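# Doors, windows and sheds: making a break-in harder

Most of the jobs on this page need a screwdriver, a drill and a tape measure. They are arranged by part of the house, starting with the front door. Renters should ask the landlord in writing before changing a lock or drilling a frame. Householders with a policy that names a lock standard should read that clause before buying anything.

## Front door

Look at the edge of the door and find the cylinder. On a uPVC or composite door it should sit flush with the handle plate, or stand out by no more than 3 mm. A cylinder that projects further can be gripped and snapped. Measure the old one before ordering:

1. Open the door and undo the long fixing screw in the edge, level with the keyhole.
2. Put the key in, turn it slightly and slide the cylinder out.
3. Measure from the centre of the screw hole to each end. Write the outside figure first.
4. Order the same two figures, less any length that stood proud of the plate.

The two halves are often different lengths. A cylinder marked 35/45 and fitted back to front leaves 10 mm too much on the outside. The anti-snap half must face the street. On the Orkex cylinders we fitted, that half carries a small stamped line, which is easy to miss in a dark porch.

Timber doors are different. The usual arrangement is a five-lever mortice lock a third of the way up and a rim latch a third of the way down. Check that the mortice bolt throws fully into the box. Rub chalk on the end of the bolt, close the door, turn the key and see where the mark lands. If the bolt touches the edge of the keep, file the keep or move it. Do not shorten the bolt.

Replace short screws in the keep. Anything under 30 mm holds the keep to the lining and very little else. Drill a pilot hole first in old hardwood.

Letterboxes should have an internal cowl or a stiff brush. Keys kept on a hook within arm's length of the flap can be lifted out with a cane. Move the hook.

## Hinges

Outward-opening doors have their hinge pins on the outside. Fit a pair of hinge bolts, one just below the top hinge and one just above the bottom. The method for each:

- Mark the centre of the door edge, 50 mm clear of the hinge.
- Drill the hole for the bolt to the depth given on the packet. Tape round the bit makes a good enough depth stop.
- Tap the bolt in, rub pencil lead on its end and close the door gently against the frame.
- Drill the frame at the pencil mark, one size up, and screw on the cover plate.

If the door binds afterwards, the frame hole is too shallow or slightly high. Deepen it before widening it.

## Windows

Casement windows on the ground floor need a key-operated lock on the opening side. Tall casements, over a metre, need two. Sash windows take a pair of dual screws through the meeting rails, or sash stops if the window is to be left open a little at night. Set the stops so that the gap is no wider than 100 mm.

Keep the window key out of sight of the glass but in the same room. All adults and older children should know where it is in case of fire. Bedrooms used as an escape route should never be locked with the key removed to another floor.

Old beading on the outside of a double-glazed unit can be prised off. Security tape between the glass and the frame is cheap and takes a quarter of an hour per pane. It will not stick below 5 degrees, so leave the job until April if the house is cold.

## Outside lights

A low, steady light by the door is better than a powerful one that comes on for cats. We took down a 3,430 lumen floodlight and put up a Simis bulkhead fitting on a dusk sensor. The floodlight had thrown a deep shadow beside the bin store and dazzled anyone looking out of the kitchen.

If a movement sensor is used:

- mount it between 2 and 2.5 metres up
- point it across the path, since sensors detect movement across the beam more readily than movement towards it
- mask the side facing the pavement with the clip-on shade
- wipe the lens twice a year, when the clocks change

Any new mains fitting outdoors should be on a circuit with an RCD. If you are unsure whether yours is, call an electrician.

## Sheds and side gates

Padlocks are seldom the weak point on a shed. Hasps are commonly held by four small screws into soft board, and the whole thing levers off. Use coach bolts right through the door, with a steel plate behind and the nuts inside. Do the same for the hinges. Where a bolt will not go through, use clutch-head screws, which cannot be undone once driven. Check the alignment before the last quarter turn.

Cover shed windows on the inside with frosted film or an old sheet. Chain ladders to something fixed. Lay a long ladder on brackets along the wall, on its side, with a padlock through one rung and one bracket.

A side gate should be level with the front of the house wherever possible. A gate set well back gives a person room to work out of sight. Bolts go at the top and bottom, and neither should be reachable over the gate. Gravel on the path makes a noise underfoot; 50 mm is deep enough, and more is awkward for bins and wheelchairs.

## Marking and listing

Write down make, model and serial number for bicycles, cameras, power tools and anything with a screen. Photograph each item and its number plate. Keep one copy of the list outside the house.

Many policies set a single-item limit. Ours is £2,000, and anything above that has to be named on the schedule. The limit on yours may be lower, and bicycles are often treated separately.

Ultraviolet pens fade on surfaces that get daylight. Re-mark every couple of years. Postcode and house number is enough: `176` followed by the postcode is how ours are done. On tools, an engraved mark on the metal lasts longer than one on the plastic casing. The Fultier engraver copes with painted steel if the tip is new and skates on chrome whatever is done.
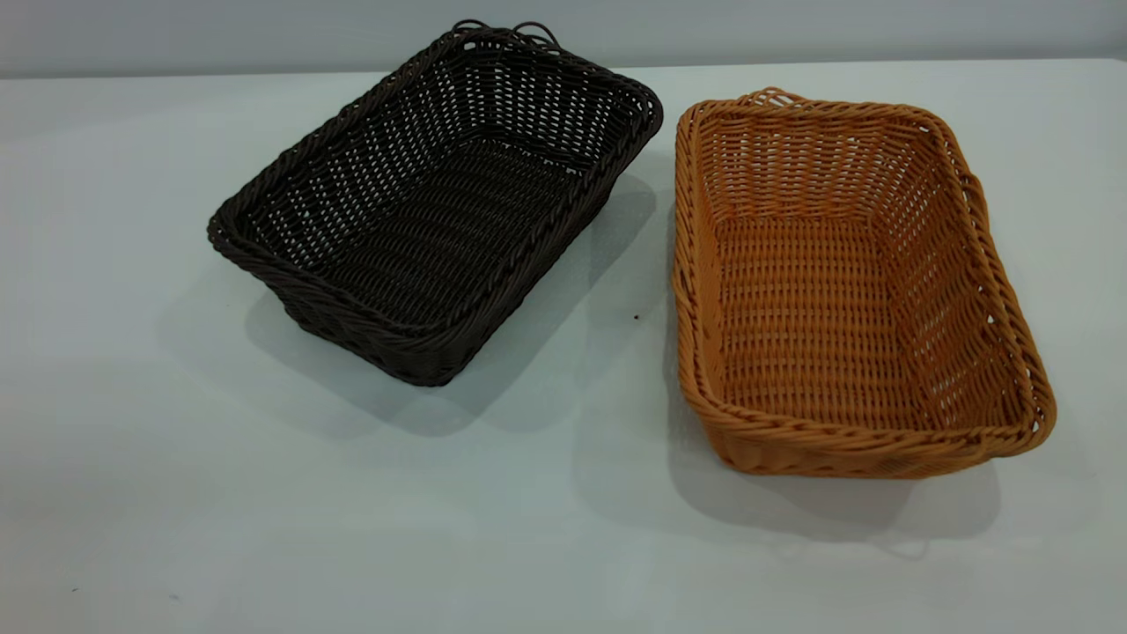
Two woven baskets, one dark brown and one tan.

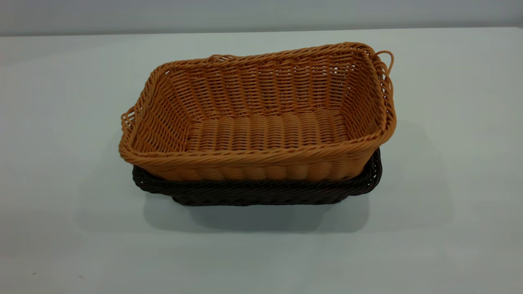 *Dorothy Keel*

## If you come home to a forced door

Stay outside. If there is any chance that someone is still in the building, ring 999 from the street or a neighbour's house. If it is plain that they have gone, ring 101 or report it online, and take down the crime reference number. The insurer will ask for it first.

Until the police have said whether they want to examine the house:

- leave drawers, papers and broken glass where they are
- do not wipe sills, handles or worktops
- keep pets and children out of the rooms affected
- put a clean box upside down over any footprint that rain might reach

Cancel bank cards straight away. If keys are missing, change the cylinders the same day, including the back door and garage. Keep the old cylinders and all receipts in a bag until the claim is settled.

Fingerprint powder is best vacuumed first with a soft brush. Water on loose powder turns it to a grey smear. After vacuuming, use a drop of washing-up liquid on a barely damp cloth, working from the edge of the mark inwards. On matt emulsion it may still leave a shadow, and a stain-blocking primer under the new coat will deal with that.

## Boarding a pane for the night

Cut 12 mm plywood to overlap the opening by 75 mm all round. Screw it to the timber frame at 200 mm centres. On uPVC, do not screw into the frame. Use two lengths of batten inside, longer than the opening is wide, and bolt the board through to them. The Dantas emergency kit contains four bolts and wing nuts long enough for this, but no battens.

Wear gloves and proper shoes. Lift loose glass from the top of the frame downwards, wrap it in newspaper and label the parcel before it goes out. Glaziers will want the width and height of the old unit, the overall thickness and the colour of the spacer bar, so measure a surviving window of the same type if the broken one is too dangerous to reach.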